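Learning to Sleep in a Quiet House

25/03/2021

We moved out to Kinsella in November, and I have been meaning to write about the nights ever since. I know, I know, most people who leave the city write about the garden or the neighbors, and I do love both (the lady across the way, Despina Kelmendi, has already given me more rhubarb than one household can use, and she says it isn't even the good patch). But what I think about most, if you want the truth of it, is how I sleep now, or for the first couple of months, how I didn't.

Our old apartment in Udbridge was on the second floor above a bus stop. There was the bus, and the people waiting for the bus, and a bakery next door that started its mixers at an hour I still find rude. I slept through all of it for 10 years. My mother would come to visit and sit at breakfast looking like a ghost, and I would ask her what was wrong. I really had stopped hearing any of it.

Then we got here and it was so still that I could hear the refrigerator from the bedroom, with two doors closed. I could hear my own eyelashes on the pillowcase! I lay there every night with my eyes wide open, listening for something, and by the second week I was putting the milk in the cupboard and crying at commercials.

My friend Miyuki Furukawa, who worked nights for years and has strong opinions about sleep, told me on the phone to stop trying so hard. She said to pick one hour to get up and stick to it no matter what kind of night I'd had, and let the bedtime sort itself out. I picked 6:30 and I complained about it to everyone who would listen. I am still complaining about it, but I'm also still doing it. 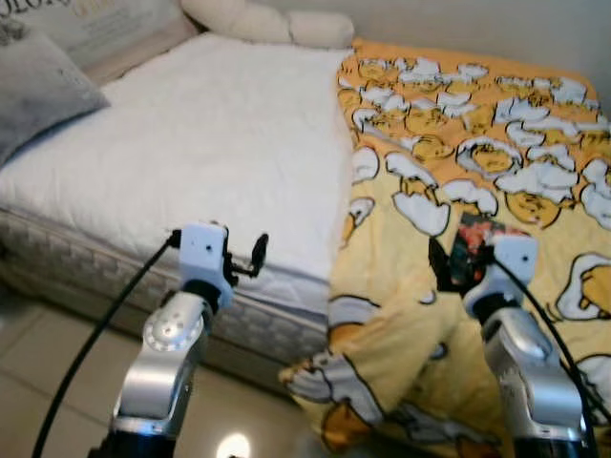

Does it matter if you nap during the day? For me it matters a lot after lunch and hardly at all before it, so if I'm truly worn out I lie down in the late morning, set the kitchen timer for twenty minutes, and get up when it rings whether I feel like it or not.

The other thing I changed was the reading. I used to take my phone to bed and tell myself I was reading, when mostly I was looking at the weather in places I don't live. Now the phone stays on the kitchen counter, and I have a stack of paperbacks from the church sale. I'm on page 275 of a very long novel about a shipping family, and I couldn't tell you the name of a single one of the sons. It is perfect. I get through a page and a half and my chin drops.

I did try a sound machine too, one of those Drindetti ones, with rain and a fan and something called Harbor that was mainly seagulls. It cost 130 dollars, and I felt so silly about that that I used it for a whole month out of stubbornness. The fan setting was pleasant enough. In the end I gave it to my sister, who has a teenager with a drum kit, and she tells me it's the best present she's had in years.

What I use now is the window. Even in the cold I leave it open about the width of my hand, and after a while I began to notice that it isn't silent out there at all. There's a creek behind the Kelmendi place that you can only hear after dark, and an owl - or what I've decided is an owl - that gets going around midnight. Since the thaw there have been frogs as well, a great many of them, and they are louder than the bus ever was.

I still have a bad night now and then. Last week I was up at three making toast. But Despina's kitchen light was on too, so I waved, and she waved back, and later that morning there was more rhubarb on the step.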